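Entretien des surfaces en pierre naturelle
Support de cours, module 2
Formation des agents d'entretien et de service, centre Escobedo
Responsable du module : Nanami Sugawara

Objet de la séance

Le présent document accompagne la séance du mardi. Il traite de l'entretien courant des plans de travail et des tables en marbre dans les locaux à usage collectif. Les stagiaires sont invités à en prendre connaissance avant les travaux pratiques.

1. Nature du matériau

Le marbre est une roche métamorphique composée principalement de carbonate de calcium. Ses veines résultent de la présence d'impuretés (argiles, oxydes de fer, matières organiques) dans le calcaire d'origine. Deux propriétés commandent son entretien : la sensibilité aux acides et la porosité. Le jus de citron, le vinaigre et les détartrants attaquent la surface et y laissent une marque mate, que le lavage ne fait pas disparaître. 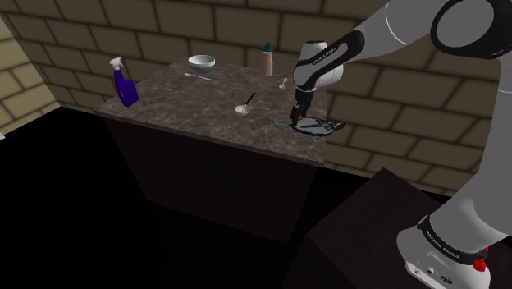
2. Nettoyage courant

L'agent dégage d'abord le plan, puis retire les poussières à sec au moyen d'un chiffon doux. Il procède ensuite au lavage avec un détergent au pH neutre, dilué selon les indications de l'étiquette. Le produit est appliqué sur le chiffon. Le rinçage s'effectue à l'eau claire et le séchage suit immédiatement, en particulier dans les régions où l'eau est calcaire.

Sont proscrits les poudres abrasives, les éponges à face grattante, l'eau de Javel et tout produit anticalcaire.

3. Traitement des taches

Les taches grasses se traitent par cataplasme : une poudre absorbante, telle que la terre de Sommières, est laissée en place plusieurs heures puis retirée à sec. L'opération peut être renouvelée. Les taches colorées (café, thé, vin) doivent être tamponnées sans délai, sans frotter.

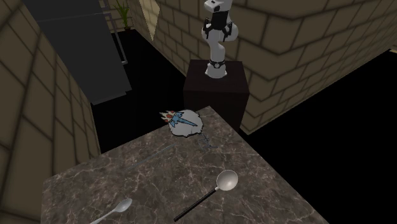 Lorsque la tache persiste après un second cataplasme, l'agent s'abstient de toute nouvelle tentative et en réfère à son responsable. Le reponçage relève d'un marbrier.

4. Protection

L'application d'un hydrofuge oléofuge ralentit la pénétration des liquides, mais ne protège pas contre les acides. Un essai préalable est réalisé sur une zone peu visible.

Lectures : fascicule Kedamholm, p. 124 ; fiche Prernari relative aux pierres calcaires.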